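Search the help pages
Enter keyword
Category: Sorting cells / Common questions

What does the Nambiar service cover?
We supply a two-armed robot, set it up beside your own conveyor and teach it to move parts from the belt into bins. Visits are handled from our Buvatstead workshop.
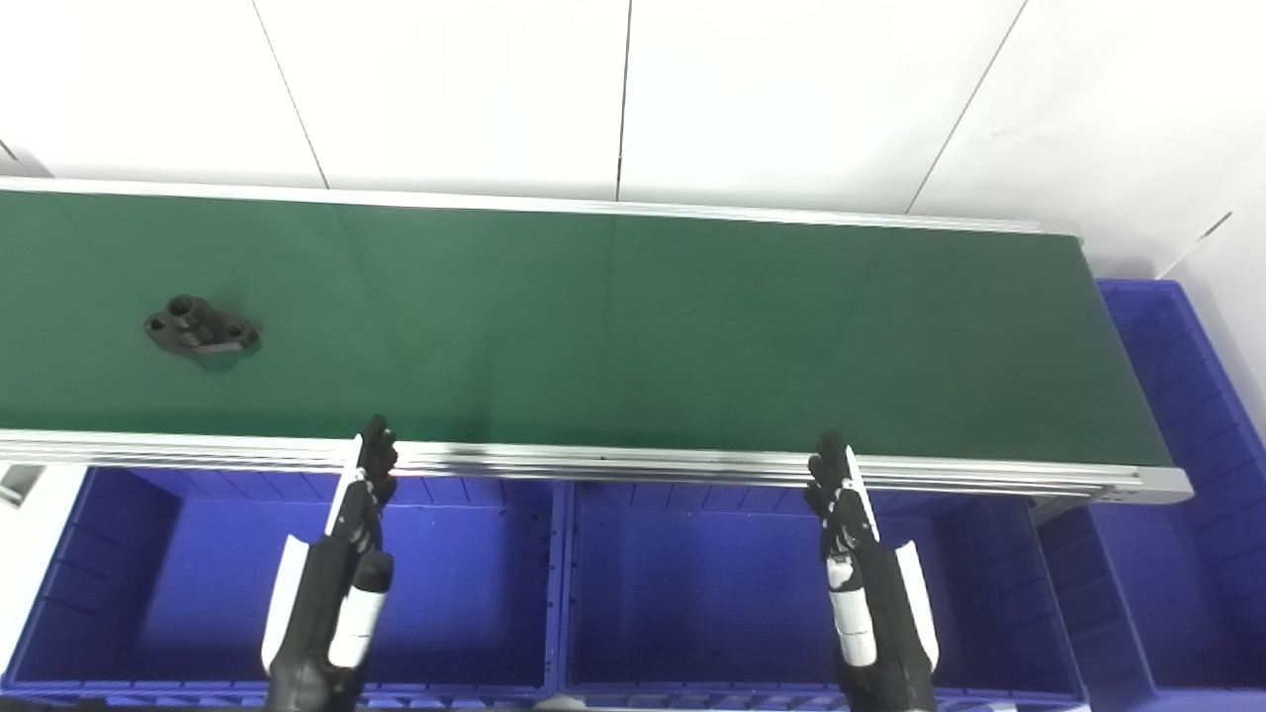 A black bracket on the green belt, with blue bins in front.

Do I need special bins?
No. Open-topped plastic bins are fine. Tell us the sizes when you book, and keep to them.

How long does setting up take?
Allow 15 working days from the order. We are on site for three of those. Ask for Nafula Kombo if your dates change.

Can it work with more than one kind of part?
Yes, up to six on the standard plan. Send us samples of each.

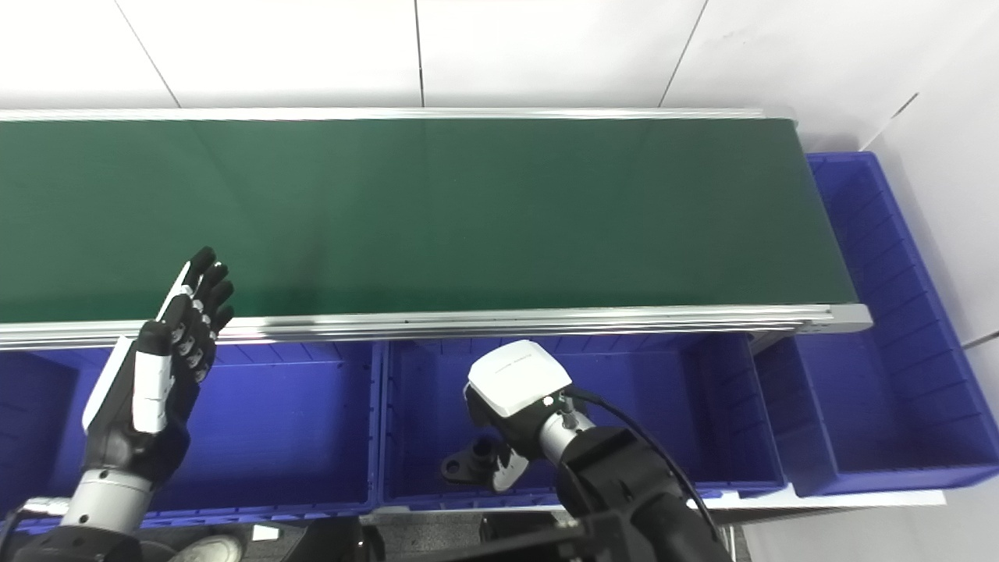

Parts and bins

Which bin does a part go into?
You choose. The list is kept on the control screen and any trained member of staff can edit it.

What if a part is missed?
It carries on to the end of the belt, so leave a tray there.

Who do I contact about faults?
Joanne Lightfoot on extension 2596. Please have your order number ready.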